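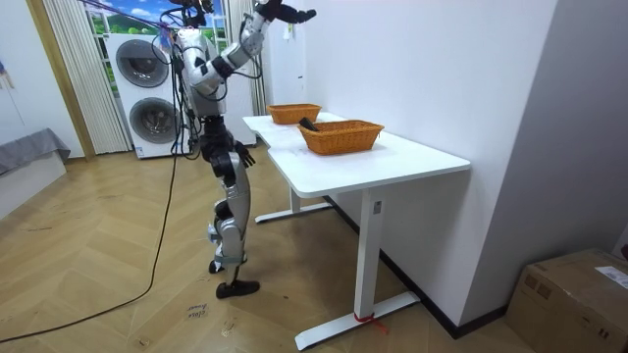 Arm stuck up after a fault: how to get it down

For anyone running the humanoid at the desk. Written fast after Monday, will tidy later.

What you get: one arm freezes raised, console says joint fault 332, other arm still answers. Legs keep balancing. Don't hit resume. Damián hit resume and the shoulder swung at full speed. No one hurt, but close.

Do this instead.

1. Hands off, step back. Stay out from under the raised arm, and away from the desk side.

2. Check the cables. The long black one runs across the floor so watch your feet. Look at the wires up by the head too. Anything pulled tight, leave it alone for now.

3. Get a second person to steady the torso from behind. Legs go limp when power drops. Do not skip this one.

4. Second person ready? E-stop. Wait 14 seconds. The brake on the shoulder holds for 9, then lets go slow.

5. Guide the arm down by the forearm. Never the fingers, they bend and thats a whole new repair.

6. Power up with the speed cap at 12 percent. Home both arms. Still faults, stop there and call Raffaele Parisi.

Log it in the Lilen sheet, time and wich arm. If 332 comes back the same day, robot stays off till the shoulder encoder plug has been reseated.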